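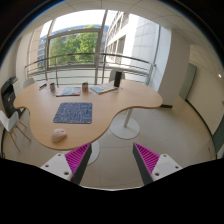 Changes to Ranked Skirmish Rules for the Winter Season

The Ivero League office has completed its review of the ranked skirmish rules and will put a revised set into effect at the start of the winter season in December. The changes apply to all one-on-one and two-on-two matches played on the league servers. Team games of three or more players per side continue under the present rules until further notice.

The review drew on 1,939 match records from the season now closing, together with written comments from members. Two subjects came up more often than any others: the strength of early scout rushes on small maps, and the income gap that opens once one side holds both neutral refineries. The new rules deal with the first directly and with the second only in part.

Scout vehicles

The cost of the light scout rises from 330 to 400 credits. Its speed and sight range stay the same. In 338 of the recorded matches the winning side had built four or more scouts before its first factory upgrade, and most of those matches were played on Penar and Gallagher, where the starting bases are close together. A proposal to reduce the scout's armor was considered and set aside, as it would have left the unit with little use in the later stages of a match.

Neutral refineries

A captured refinery will now begin paying income after a short delay instead of at the moment of capture. Engineers may still be carried in transports, and a refinery may still be sold by the side that holds it. Members who asked for a limit of one refinery per player should know that the proposal remains open. It will be tested in unranked play over the winter, and results will be reported in a later newsletter.

Map pool

Penar remains in the pool with its northern ramp widened. Gallagher will be withdrawn while its starting positions are redrawn. Its place will be taken by Ornitz, a medium-sized map with two land routes and one river crossing. The bridge on Ornitz can be destroyed but not rebuilt – players who have used earlier versions of the map should take note of this before their first ranked match. The version dated before the review will be rejected by the server.

Ratings and replays

Ratings will carry over in full. Replays saved under the current rules cannot be opened once the update has been installed, and members who wish to keep them should retain a separate copy of the present version. Disputed results from the closing season must be submitted with a replay attached before the update is released.

Questions about the rules may be sent to Montri Jaidee, who is responsible for balance and map approval, through the message form on the member page. An open test session will be held on Thursday at 7 p.m. on the second league server, with Ornitz and the revised Penar both available. Registration is not required, and results from the session will not affect ratings.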